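Diststead Reading Rooms
Care and Use of the Shared Tables: Frequently Asked Questions

The following answers apply to all tables, chairs and loan books in the public rooms at Diststead. This page was last revised on April 1, 2022.

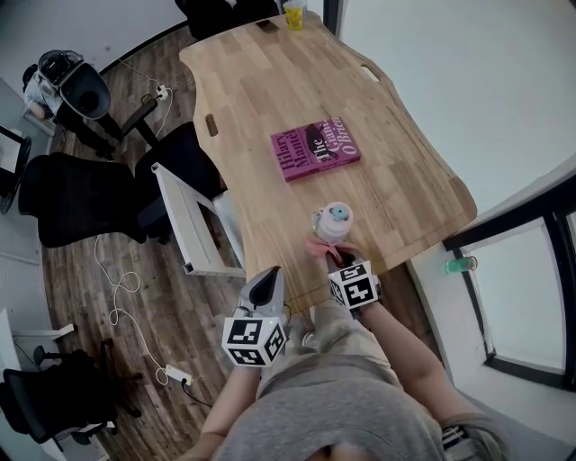
Before You Sit Down

Do I need to reserve a table?
Tables in the Stolik Room may be used without a reservation whenever the building is open. Tables in the Šindelář Room must be reserved at the front desk or by telephone. A reservation is held for fifteen minutes past its start time and is then released to the next person waiting.

How long may I keep a table?
A reserved table may be kept for 3 hours. If no other reservation follows, the desk may extend the period on request. Walk-in use of the Stolik Room has no fixed limit, except during June, when examination candidates have priority and the three-hour rule applies in both rooms.

May I move a table?
No. Chairs may be moved freely within a room. Several of the tables have hand-hold openings cut into the top, and visitors sometimes take these as an invitation to carry the table elsewhere. Moving is done by staff only, and always by two people. Please ask at the desk if a table needs to be turned or shifted for wheelchair access; this will be done promptly and without charge.

Why are the edges of some tables uneven?
Those tables were made with a live edge, meaning that the outline follows a natural, wavy line. The unevenness is part of the design and should not be reported as damage. Splinters, lifted strips or open cracks should be reported.

Food and Drink

Are drinks allowed at the tables?
Cold drinks are allowed in both rooms if the cup has a lid. Hot drinks are allowed in the Stolik Room only. Please stand the cup at the far end of the table, well away from any book, and take it with you when you leave. Juice and other colored drinks are permitted on the same terms as water, although they mark pale wood more readily and must be wiped up at once if spilled.

May I eat while reading?
Food is not permitted in the reading rooms. The lobby has seating for this purpose.

Cleaning the Tables

Am I expected to clean the table after use?
Yes. Every visitor is asked to wipe the table before leaving. A cloth and a bottle of cleaner are kept on the shelf by the door of each room. The same cloths are used throughout the building and are laundered each night. Used cloths go into the bin marked for that purpose, including cloths that have been used only once.

What is the correct way to wipe a table?
Remove all books, papers and telephones from the top first. A chair or the shelf by the door will serve. Then:

1. Apply a small amount of cleaner to the cloth. Do not apply it directly to the wood.
2. Wipe in the direction of the grain, beginning at the far end and working toward yourself.
3. Wipe the rim of each hand-hold opening, where crumbs and dust collect.
4. Follow the outer edge with a fold of the cloth.
5. Turn the cloth to a dry side and go over the top once more.
6. Wait until the surface is fully dry before returning any book to it.

Where should the bottle stand while I work?
Stand it upright on the near side of the table, with the cap closed. It should never be placed on a book or on a chair seat. Please check the outside of the bottle for drips, as a ring left on pale wood can be difficult to remove. If there is moisture at the base, wipe it with the cloth before setting the bottle down again.

Which cleaner is used?
The rooms use Flatus, a mild surface cleaner supplied to the building in bulk and poured into smaller bottles by staff. Visitors with sensitive skin may ask at the desk for gloves. Please do not bring cleaning products from home – several common ones contain wax or bleach and will leave a patch on the finish.

I have found an old stain. Should I try to remove it?
No. Please note the table number and tell the desk. Old stains are treated by staff outside opening hours.

What should I do about dust on the floor?
The dark plank floors are swept daily and require nothing from visitors. Liquid on the floor is a different matter. Tell the desk immediately, so that the area can be dried before anyone slips.

Books on the Tables

May I leave a book on the table while I step away?
Yes, for up to fifteen minutes. Leave it closed and lying flat, away from the edge. Books left for longer are returned to the cart, and the table is treated as free.

How should hardcover books be cleaned?
Printed cloth and paper covers must be kept away from the table cleaner altogether. A dry cloth may be used on a dusty jacket. If a cover has been splashed, blot it gently and hand the book in at the desk. Do not rub, and do not open the book to air it on a damp table.

Will I be charged for a damaged book?
Ordinary wear is not charged. Where a loan book has been soaked, torn or written in, the borrower is asked to pay the cost of replacement. The desk will state the amount in writing, and the borrower has 84 days to pay or to supply a copy of the same edition in good condition.

Does the collection include fiction?
Yes. Historical novels are the most requested part of the fiction shelves, and titles by Hilary Mantel, The Giant, O'Brien among them, may be read at the tables. Availability for home loan varies; please ask.

Telephones and Personal Belongings

May I keep my phone on the table?
Yes, provided it is silenced and lies flat. Calls must be taken in the lobby.

What happens to items left behind?
Belongings found on tables or chairs are labeled with the room name and held at the desk for 2 weeks. Clothing, chargers and umbrellas not claimed in that time are donated. Telephones, keys and wallets are passed to the town's lost property office.

Reporting a Problem

How do I report a damaged table or chair?
Use the yellow slips at the desk or speak to the person on duty. Give the room, the table number and a short account of the fault. Tables withdrawn for repair are marked with a card and should not be used, even briefly. Visitors who have submitted a slip may ask for a written reply.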